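Home Search Browse Journals About Help
Search this journal Go Advanced search

4.2 The Asdale open day

We attended the August open day at Asdale as ordinary visitors. Clandberg, the host, advertised a full demonstration of household skills taught by hand-held grippers. The handout gave 1717 recorded episodes and 194 task variants. It did not say how a variant was defined, and our question on this point went unanswered. Swapping one bottle for another may well have counted.

Visitors were allowed in for eight minutes per group. In that time we saw people recording chores, several at once in the same room (Figure 4). We did not see a trained policy do any of them. The Drikulell arm, promised for the afternoon, was shown on video only, and the video had cuts.

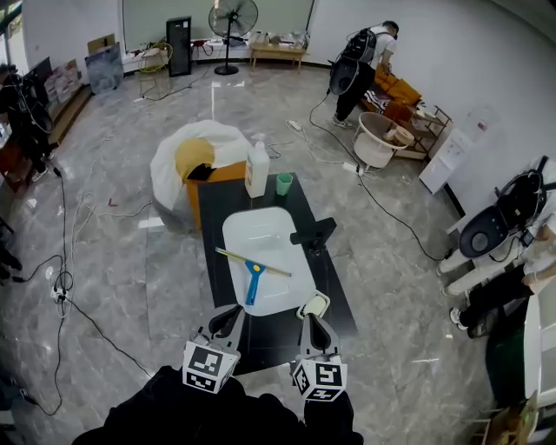
Figure 4. Recording at Asdale. Hand-held grippers at a table set with a white basin and a squeegee; other people wearing rigs are in the room.

This matters for how the reported success rates should be read. A person holding a gripper brings judgment that the arm has to get from somewhere else, and smooth recordings say little about whether it does. Farahani makes a similar claim for its own system and likewise offers no unedited run. We therefore treat the open day as evidence that recording is quick and cheap, and leave the rates out of our comparison.

Related items
Open days as evidence: a short review
What counts as a task variant?
Reporting failures in home robot trials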